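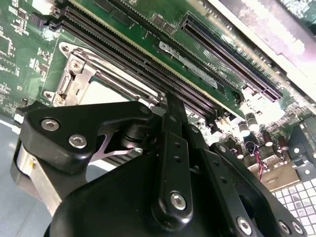

Gripper cell check after fault, memory fitting station
Site: Grurnen
Cell: Trirent 3
Shift: Tuesday, early

Fault as reported: gripper failed to release a module over the board. Arm carried on to the next move and tripped on force limit. Stopped by operator.

1. Arm isolated and locked off before hands in cell
Yes. Lock was on but the tag was missing. New tag fitted.

2. Emergency stop tested, both sides
Pass.

3. Finger screws, linkage screws and pivots
Fail. One finger screw would turn by hand. Removed, cleaned, refitted and marked with paint pen.

4. Finger opening, 20 cycles without a part
Pass after item 3. Stuck 3 times before.

5. Release check before arm moves off
Fail. The signal was bypassed in the program at the last changeover and not put back. Restored. Gaete to be asked for the change record.

6. Memory slots and latches on the affected board
Board put in quarantine. Do not return to line on a visual check only.

7. Loose wires clear of arm path
Pass with comment. Tie back before the board goes in.

8. Guard door switch
Pass.

Cell released at reduced speed for 24 hours. Recheck item 3 at end of each shift. Copy to Lindosora maintenance.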